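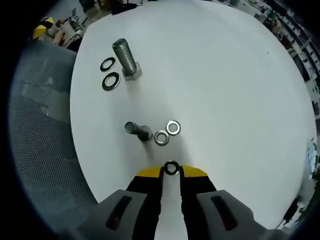
OK so I finally have time to talk about the Graltalel game. Long thread, lots of feelings, mute me now if you don't like club cricket.

Prurninness won it by two wickets with two balls left. I've been following this team since I was a kid sitting on my dad's cooler and I don't remember a finish like it, and I include the one where the sprinklers came on.

Going into the final over we needed eight. Eight! With our number nine on strike, and our number nine is Troels Bisgaard, who took up the game as an adult and still holds the bat a bit like a snow shovel. Love him. Was not confident.

Let me back up though, because the bowling deserves way more attention than it's getting. Everybody's sharing the clip of the last over and I get it, but we only had a chase at all thanks to Shanti Bhatia.

Graltalel batted first and their openers looked like they could stay in until dinner. The pitch was flat, the outfield was quick, and our seamers kept dropping short. I had already started composing a grumpy post.

Then Shanti came on from the parking lot end and just slowed everything down. No huge turn, nothing fancy. She kept landing it on the same spot and the batters got bored before she did. First one chipped it to mid-on. Next one tried to sweep and missed it completely, and you could hear the stumps go from where I was.

She finished with six wickets. SIX. Best figures by anybody in the club this season and I will fight anyone who says the shot selection helped her. (It did help her a little.)
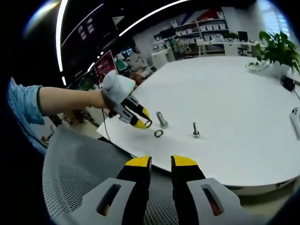

Photo: Sengar

The chase started badly, which is our thing. Our captain ran himself out looking for a single that was never there, stood in the middle for a while as if someone might change their mind, then walked off still wearing his helmet and stayed in it for a good half hour.

After that it was all nudges and leg byes. I know people want boundaries but I love that kind of batting, where the fielders start getting tetchy and throwing the ball in harder than they need to. Graltalel gave away a couple of overthrows that way and boy did they matter.

And then the collapse. I'm not going to relive it wicket by wicket. One good yorker, one awful swipe across the line, one catch at backward point that I have to admit was gorgeous. Suddenly it's Troels walking out and everybody around me has gone very quiet.

So, last over. First ball, he plays and misses. Second ball, dot, straight back to the bowler. Third ball he clears the front leg and hits it clean over long-on for six — it landed on the grass bank and a dog got to it first, so there was a delay while that got sorted out.

Fourth ball, he digs it out toward cover and they run one, then turn for the second with no business turning. The throw went to the wrong end. Game over. I hugged a man I have never met.

Couple of replies asking about the table. The Matex Shield standings haven't been updated since Jan 6, 2023, so please don't quote them at me, they're missing this result and the washout before it. As far as I can work out, we're level with Graltalel and it comes down to run rate.

We play them again in March, away, on that slow pitch of theirs where nothing gets above your knee. I'd play the extra spinner and bat first if we win the toss. The captain will do the opposite.

Anyway if anyone has video of Shanti's spell please send it over. All I've got is the last wicket, and my thumb is over most of it.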